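Hard Water and Speckled Counters: A Conversation with Poul Skov

Poul Skov has tested countertop sealers and cleaners for Vastcombe since the company opened its materials office in Lollville. He works mostly with dense, speckled surfaces of the kind sold for kitchens and utility rooms, and most of the questions he gets concern mineral film.
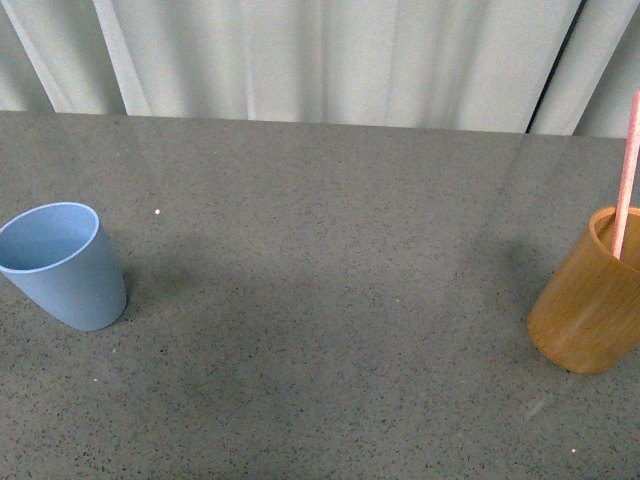
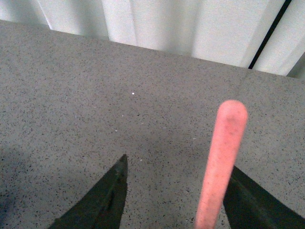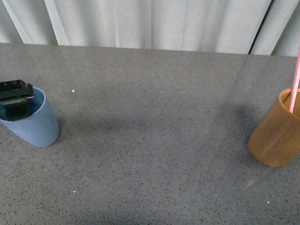
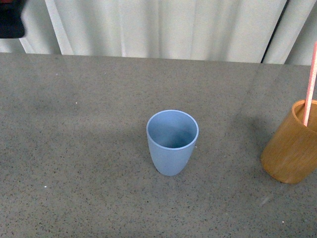 Gray speckled surfaces against a pale curtain.

What the film is made of

Skov describes the problem in plain terms. "Water evaporates and the dissolved minerals stay. In a hard-water district you get calcium carbonate, some magnesium, and whatever soap was in the rinse." On a plain black slab the deposit shows within days. On a speckled pattern it can build up for months before the owner sees it, and by then it has bonded with soap residue and resists an ordinary wipe.

His office logged 1,713 complaints of dull or cloudy counters in its last reporting period. He sorts them by water hardness first and by surface second. "The surface gets blamed. In most of the files I read, the supply explains the dullness before I get to the product sheet."

Cleaning and acid

The usual household remedy is vinegar, and Skov has reservations. Acid dissolves carbonate wherever it finds it, including in marble chips and cement binders. "On a resin-bound surface you can get away with a short contact time. On a cement-bound one you will etch it, and etching looks a lot like the film you were trying to remove."

He recommends a neutral detergent, a second wipe with clean water, and a dry cloth. For older deposits he uses a plastic scraper held nearly flat, working on a damp surface. He does not use abrasive pads on any polished finish.

How the sealers are tested

The current trial compares two penetrating sealers, sold as Xue and Evness. Each sample is wetted and dried for 160 cycles, then measured with a gloss meter at a fixed angle. Readings are taken at the same points every time, and the meter is recalibrated between samples.

"Gloss is a proxy," Skov says. "It tells you the surface scatters more light than it did. It does not tell you why." Samples that lose gloss are rinsed and measured again. If the reading recovers, the loss was deposit. If it stays low, the finish has been damaged.

The trial began in May with 2 technicians, and the data set now holds 3,118 readings. Skov would not rank the products before the last batch is in. He did say that application errors have outweighed any difference between them so far, mainly excess sealer left to cure on the surface.

"Wipe it off when the label says to wipe it off," he says. "People leave it on overnight and then call us about haze."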